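A long one today about gripper rules for food handling, as I've had the Honska guidance on my desk since August and I've run out of polite things to say about it.

1/ Some background. I do acceptance checks on handling kit for kitchens and small packing rooms. People send me a gripper and a claim, and I try to find out whether the claim survives a Tuesday.

2/ The Honska guidance is the one most buyers now wave at me. It is 60 pages long. The part on what happens when a gripper touches something you're going to eat takes up 6 of them. Most of the rest is definitions and who signs what.

3/ Start with the phrase everyone quotes: "shall hold the item without visible damage". Visible to whom? When? A tomato can look perfect coming off the fingers and be soft on one side by the next morning. The wording lets you look once, straight after release, and tick the box.

4/ I asked for a second look the next day to be written in. The reply was that it would "add burden to the test house". It would add one night and a fridge shelf.

5/ Then there's the force limit. One number for "small soft produce". A cherry tomato and a little orange are both small, and I suppose both soft if you're in a generous mood, but one has a thick peel and the other has a skin you can split with a fingernail. A limit that's sensible for the orange is far too kind to whoever is crushing the tomato.

6/ Mukholm, to be fair to them, do this better in their house rules. They set the limit per item and make you write down the finger pad you used. Change the pad and you start again. Suppliers hate it. I'd take that as a recommendation.
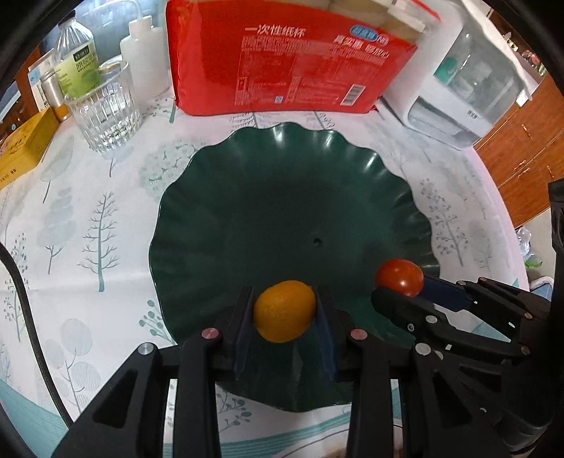

7/ And the pads are where I'd spend the money if I were writing any of this. The guidance says pads should be "of suitable material". I have read that line more times than is good for me and still couldn't tell you what it rules out. Cardboard? Felt?

8/ What I want is dull. A statement of what the pad is made of. How it comes off for cleaning. How many cleans it was tested for. Girard sent me a pad rated for 100 washes, and when I asked what they'd measured at the end, the answer was that it was still blue.

9/ Cleaning in general gets half a page. It talks about "the contact surface". Fine, but juice doesn't stop at the contact surface. It runs down the finger and sits in the pivots and round the screw heads. Any open linkage has plenty of places for it to sit. If the rule stops at the pad, so will the person with the cloth.

10/ Someone will say that's what the enclosed grippers are for. Maybe. I've opened a few enclosed ones up. I'd rather have dirt I can see.

11/ Two grippers working over one plate: not mentioned anywhere. All the tests assume a single gripper, a single item and a bare bench. Go and look at any table where people eat. There are bottles, glasses, packets, a cloth that rucks up when something leans on it. A test on bare steel tells you how the thing behaves on bare steel.

12/ My own check is crude and I don't pretend otherwise. Put a cloth on the table. Leave the usual stuff on it. Use a plate with a fussy edge instead of a flat tray. Mix the items, don't sort them. Then see how many of the supplier's settings have to be changed. If they want to clear the table first, I write that down as a result.

13/ Cables too. The guidance says they should be "managed". I've seen managed mean taped, hung, looped over a chair back and, on one visit, held by the salesman. Say where a cable may go and where it may not. Across the eating surface would be my first "may not", at least once we're past trials.

14/ A reply I keep getting is that hand-held grippers don't need any of this because a person is holding them and can use their judgement. I don't buy it. The person feels the handle. They don't feel the tomato, or not much of it. If anything I'd want the force figure more, as people squeeze harder when they're worried about dropping something.

15/ There's also a habit of collecting all your settings with hand-held tools and then quoting those results for the powered version. Same fingers, same pads, so the same score, apparently. Sinon's data sheet does this in a footnote. The guidance allows it if the parts are "substantially similar". Two words, and most of the section above them is now optional.

16/ I'm not against having rules. Before this lot, suppliers made up their own tests and passed them all, which must have been nice. But a weak rule with a badge on it is harder to argue with than no rule. Buyers see the badge and stop asking.

17/ So if you're buying, ask for these, badge or no badge: force per item, pad material in plain words, a next-day check on the produce, how the joints get cleaned, and whether the test table had anything else on it. I put those to 8 suppliers this year. Some answered part of it. One sent me a brochure.

18/ Comments on the Honska draft revision are still open, and the form is horrible. It times out while you're typing. Write your comments somewhere else first and paste them in, one clause per box, and quote the clause number or they bin it.

19/ Mine are going in tonight. The pad clause gets its own page.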